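Keeping a small refrigerator clean, quiet and without smell

Posted July 1, 2021 in Kitchen

When I moved to Widemville I got an old Homstead refrigerator together with the apartment. It was already used by two families before me and it smelled of onion, fish sauce and something I could not name. I have it still, and it does not smell now. I wrote down what I do with it, because several readers asked after my page on freezer bags in March.

Empty it before you clean it

I know that many people wipe around the jars. I did it too. But the sticky ring is always under the jar, so all must come out. I put the milk, meat and fish in a cooler bag with two frozen bottles, and the rest can stand on the table. With one person and a small refrigerator it takes me 22 minutes, if I have bought nothing foolish that month.

Take out the glass shelves and let them come to room temperature before you put them in warm water. Cold glass in hot water can crack. I lost the lowest shelf like this, and the new one cost more than I wanted to pay for a piece of glass.

What to wash with

Warm water, a little dish soap, a soft cloth. For the walls inside I use two spoons of baking soda in a bowl of warm water, and then a second cloth with clean water only. Please do not use bleach near the food shelves, and never mix it with vinegar, anywhere in the house.

Vinegar is good for the smell, but I keep it away from the rubber of the door. For the rubber I use soap and an old toothbrush. Open the folds with one finger and brush along them. There will be crumbs, there are always crumbs. Dry it well, as the black spots come back where water stays.

The small hole at the back

Many refrigerators have a small drain hole on the back wall, behind the vegetable drawer. If you find water under the drawer, this hole is probably closed by a piece of lettuce or similar. I open it with a cotton swab and then pour a little warm water slowly with a spoon. Do not push with a knife or a metal wire. If the water does not go down after the second try, I would call for repair.

Where to put things

Raw meat and fish – on the lowest shelf, in a box with a rim. If it drips, it drips in the box.

Milk – on a shelf inside and not in the door. The door is the warmest place.

Eggs – in their carton. I stopped using the egg holder and I keep lemons in it.

Herbs – in a glass with a little water, a loose bag over the top. Cilantro lives eight days in my refrigerator in this way, sometimes longer. Basil does not like it, leave basil on the window.

Bread – not in the refrigerator at all. Freeze it in slices.

Leftovers – in clear boxes, at the height of your eyes. What I do not see, I do not eat.

I write the day on a piece of tape on each box. The blue paper tape from Skerner comes off clean, also after the freezer. The cheap white one from the grocery store Hồ on my street leaves glue, but for all other things I recommend this store, especially for the herbs.

Against the smell

An open cup of baking soda helps some, and I change it when I clean. Ground coffee helps too, but then the butter tastes of coffee. The best help is to close everything. Half an onion goes in a jar with a lid, and cheese goes in paper and then in a box.

If the smell stays after a full cleaning, look in the drip pan. It is under the refrigerator or at the back near the motor, and not every model lets you take it out. Unplug first. In mine there was a gray jelly and I will not write more about it.

The noise

A refrigerator that hums loudly is often only standing crooked, or it touches the wall or the cabinet. Push it with your hand while it is humming. If the sound changes, turn the front feet a little until it stands firm. Bottles standing on top make noise also, so mine stay in the cupboard now.

The coils at the back collect dust, and a motor with dusty coils must work longer. Twice a year I unplug it, pull it forward and go over the coils with the soft brush of the vacuum cleaner. Leave a space of two inches behind it when you push it back, or more if the manual says so.
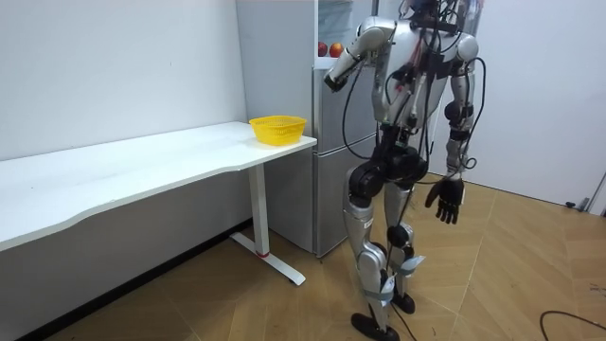 Before you pull a refrigerator out, think about the floor. The feet are small and the weight is big, and a grain of sand under one foot is enough for a long scratch. Sweep first, in front and on both sides, then lift the front a little with a helper and slide a piece of old carpet under, with the soft side down. On tile you can be less careful, but a refrigerator in a room with wooden parquet, as in the photo, needs the carpet every time. Wipe up water immediately there, also the few drops which fall when you carry the shelves, as parquet swells at the joints and does not go back. A gray door shows less of the fingers than my white one, but it shows the dried drops, so after washing go over it once with a dry cloth from top to bottom. Plug in again, close the door, and wait until it is cold inside before you put back the milk and the meat.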